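Laptop lid closed, external monitor attached: battery wear and temps
Board index > Hardware > Portables
9 posts

kettlebrook
I run a Hagedorn 14 as a desk machine. Lid closed, one external monitor over USB-C, keyboard and mouse on a hub, charger connected all day. It has been set up this way since June. The vendor tool now reports a full charge capacity well under what it showed when I bought the machine, and the underside is warmer than I would like.

Two questions. Does running with the lid shut raise internal temperature enough to matter? And is the battery loss from heat, from sitting at full charge, or both?

pinout_9
Both, but the second one is the bigger factor in most desk setups. A lithium cell held at full voltage ages faster than one held at partial charge, and it ages faster still when it is warm. Set a charge limit in firmware if the Hagedorn has one. Mine does, under Power, and it is off by default.

On the lid question, it depends on where the air goes. If the intake is on the bottom and the exhaust is at the rear hinge, closing the lid can narrow the exhaust path. If the exhaust is on the side, it makes little difference.

marl_and_clay
Disagree that it makes little difference. The keyboard deck gives off heat too. With the lid shut you put a display panel on top of that surface and trap the air in between. I logged CPU package temperature on mine with the lid open and closed under the same load and closed was consistently higher.

pinout_9
Higher by how much, and was the fan speed the same? If the fan curve was free to respond, you are measuring the controller as much as the enclosure.

marl_and_clay
Fan was on auto. Gap was 8 degrees C after an hour of compiling. I accept that a fixed fan speed would be a better test, but auto is how people use the machine.

kettlebrook
Exhaust on mine is at the hinge. I found the charge limit and set it to the middle option. The tool lists design capacity and current capacity but does not show cycle count. Is there another way to read that?

Skekach
The operating system can usually generate a battery report from the command line. Look for cycle count near the top. Some packs do not report it and the field stays blank. Treat the capacity number with caution as well. It is an estimate made by the gauge chip, and the estimate drifts if the pack never sees a discharge. Run it down to a low level once on battery, charge it back up, then read it again. I had one that recovered a good part of its "lost" capacity that way.

For the desk side, I would deal with airflow before buying anything. Hard surface, nothing soft under it, rear edge clear of the wall.
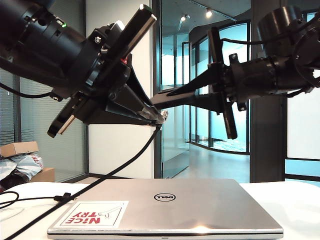 A vertical stand is the next step if you are short on space. I use a Cinunard one with the hinge facing up. Check the vent position first, as some stands grip the chassis right over a side vent. The rubber feet on the bottom also set the intake gap, so if one has come off, replace it.

marl_and_clay
Vertical is fine for air but I would not do it with a machine that uses a vapor chamber. Orientation affects those.

Skekach
Less than people think. The wick moves the fluid by capillary action and a thin laptop chamber has very little height to work against. I would expect a small effect in the worst position and none you would notice at idle. If you have readings that show otherwise, post them with the fan speed fixed.

kettlebrook
Update. Ran it down on Friday and charged it back to the limit. The report shows 200 cycles, which is more than I expected for a machine that stays on the charger. My hub is an old Astix and I suspect it drops power delivery for short periods, so the laptop falls back to battery and then recharges. I have moved the charger to its own port and left the hub for data only. Lid is still closed - I need the desk space - but I pulled it forward from the wall and the underside is cooler to the touch. Will read the capacity again in a month.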